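Plaketti Bench Boards - plain cardboard work surfaces for shared rooms

3 min read
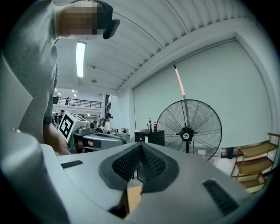 A tan cardboard surface, under the tube light in the big hall.

If you have ever shared a work table with other people, you know what happens to the top of it. It gets scratched, it gets glue on it, someone sets down a mug, and after a season or two you are all apologizing for it. We started making the Plaketti Bench Board for rooms like that, and after a good long while of cutting and recutting we are very happy with where it has ended up (and a little proud, if you'll let us be).

The board is a flat sheet of heavy tan cardboard that lies on top of whatever table you already own. There is no frame and no hardware. You put it down, you work on it, and when it has had enough you flip it and use the other side. Small parts don't skitter around the way they do on a hard top, and the plain color makes it easy to spot a dropped screw - something our own Areti Tzavaras had been asking for long before we had a product to sell her.

What comes in the pack

Boards are sold flat in packs of 6, with a strip of paper tape for joining two edges if your table is on the long side. The tape is the kind you wet with a sponge. Schools and larger workshops usually ask for the carton of 30, and we are glad to split a carton between two addresses in the same town if you write to us first.

Choosing a weight

Gorer is our everyday weight, good for sorting, assembling, sketching and wrapping. Cunha is thicker and a touch stiffer, and we'd steer you toward it if people at your tables tend to lean in with their forearms while they work, as most of us do. Both can be trimmed with an ordinary utility knife and a straight edge. Go slowly on the Cunha and make two passes.

Looking after it

Keep the boards dry and store them lying down. Standing them against a wall gives them a bow that takes days to settle, and Joaquim Caldeira in our cutting room would like me to mention that a damp basement is even worse. Wipe up spills right away with a dry cloth. Once both sides are worn, peel off any tape and put the board out with your paper recycling.

Ordering

Packs leave our shop within 5 working days. Cartons take a little longer, and in November, when the schools are all ordering at once, longer still. If you aren't sure how your tables measure up, send us the length and width and Américo Quintela will work out the number of boards for you and write back with a price.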